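Stuturside Garment Handling Project
Progress report to the Bremham fund, covering the period to the end of January

1. Status

Collection of demonstrations for the hanging task is under way and slightly behind plan. The work plan called for 700 accepted episodes by the end of the period. We hold almost 700 recorded, but acceptance is lower than we budgeted for, and the accepted set will need another month to reach the target. Spending is within the approved amount. No change to the budget lines is requested.

The task is unchanged from the proposal. Two arms work at a clothing rail, and an operator drives both of them by remote control. Each episode covers one garment and ends when the operator marks it complete or abandons it. Camera streams, joint positions and gripper states are logged on a common clock.

2. Garments and rail setup

The garment list was revised after the first batches. Thin shirts were overrepresented, and the trained policy did poorly on anything heavier. Outerwear and knitwear now make up most of each session. Dark items are kept together on the rail on purpose, as low contrast between neighboring garments was the main cause of wrong grasp points in the Clegg trials. All hangers are wooden with metal hooks.

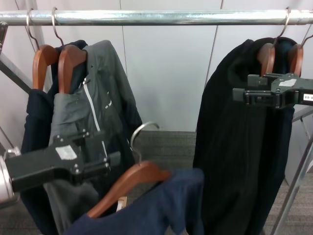
Safta Pană

3. Acceptance and rejected episodes

Every episode is reviewed once by a second person before it enters the training set. Acceptance for the period stands at 70 percent. The most common reasons for rejection, in order, are:

Operator pauses longer than 5 seconds in mid-motion
Hanger rotated in the fingers past the limit set in the protocol
Dropped camera data on one stream

The pauses are a training matter and have already gone down with practice. Rotation is harder. The fingers close on one end of the hanger, so the weight of the garment sits well to one side and the hook tends to swing as the arm moves. We have asked Zovura for a quote on softer finger pads and expect to test one set before committing to more.

4. Two-arm episodes

The second arm was originally meant to stay parked during single-garment moves. Operators asked to use it against neighboring clothes, and we agreed to record this as a separate label. In the image that follows, the left gripper has a hanger with a navy sweater clear of the rail while the right one presses on the black garment.
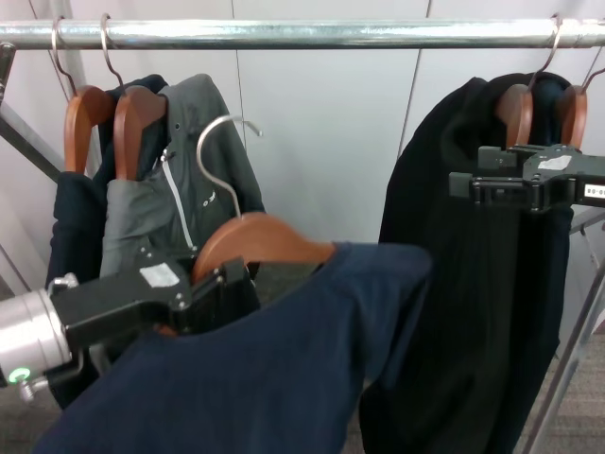 Page 4

Episodes with this label are kept apart until we know whether they help. A first comparison will use 100 of them against the same number recorded with the right arm parked. The policy, training schedule and test garments will be held fixed. If the labeled set gives no gain, the extra arm motion will be dropped from the protocol – it adds time to each episode and makes review slower.

5. Next period

Complete the accepted set. Run the comparison described in section 4. Test the finger pads if they arrive in time. Repeat the Clegg trials with the revised garment list and report success by garment type, with knitwear and outerwear listed separately.

One decision is needed from the fund: whether the raw streams from rejected episodes should be kept past the end of the project. Storage is paid for through the current term only.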